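搜索帮助中心　请输入关键词
阅读时间 4 分钟
分享 2　评论 2

第三章　录制与发布一期双人播客

本章适用于 Grallaton 桌面版。开始之前，请先完成第二章的账号注册，并确认两支麦克风都能在系统设置里识别到。

3.1 新建节目

1. 打开 Grallaton，点击左上角“新建节目”。
2. 填写节目名称。本章的截屏步骤以音乐访谈节目 Londoño 为准，主持人为 Jhair Salazar，嘉宾为 Duván Huaranga。
3. 在“模板”一栏选择“双人访谈”。软件会建立两条独立音轨，并预留片头、片尾位置。
4. 选择保存位置。一小时的双轨录音大约需要 200 MB 以上的空间，请勿保存到 U 盘。

注意：节目名称发布后可以修改，节目地址不能修改。

3.2 调整音量

1. 主持人和嘉宾都戴上监听耳机，关闭音箱。
2. 麦克风离嘴一拳左右，略微偏向嘴角，不要正对。
3. 让嘉宾用平时聊天的音量说几句话，同时转动增益旋钮，使电平表停在黄色区域下沿。
4. 请嘉宾大笑一声。如果红灯亮起，把增益调低一格，再试一次。
5. 主持人的音轨重复第 3、4 步。

嘉宾刚坐下时往往说话偏轻，聊开以后声音会变大。调音时宁可留低一点，后期可以补。 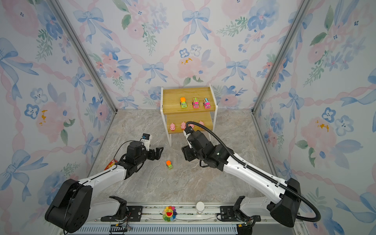 两条音轨都调好后，点击“锁定电平”。锁定后旋钮仍可转动，但软件会弹出提示，需要确认才生效。中途换嘉宾时，先解锁再重新调整。

3.3 正式录音

1. 关闭空调和手机铃声，静录十秒环境声。降噪功能要用到这一段。
2. 按空格键开始录音，等计时器走动后再开口。
3. 说错时不必停下，按 M 键打一个标记，从整句开头重说。
4. 需要在访谈中播放歌曲片段时，从右侧“素材”栏拖入，不要用手机外放。
5. 结束后再按一次空格键，等进度条走完。

警告：进度条未走完时切断电源，会丢失最后一段录音。

3.4 剪辑与发布

1. 打开标记列表，逐个试听，删去说错的部分。
2. 在“响度”中选择“语音为主”。
3. 填写本期简介，写明嘉宾姓名和谈到的专辑。歌曲版权信息填在“授权”栏，不要写进简介。
4. 上传方形封面，文字不宜太小，列表里的封面只有指甲大。
5. 选择发布平台。Jilisham 与 Sternent 可以同时勾选，Sternent 需要另外登录一次。
6. 点击“发布”。

如果出现错误代码 63，说明音频中有未填写授权信息的素材。回到“授权”栏补齐，再次点击“发布”，无须重新导出。

发布后的修改见第四章。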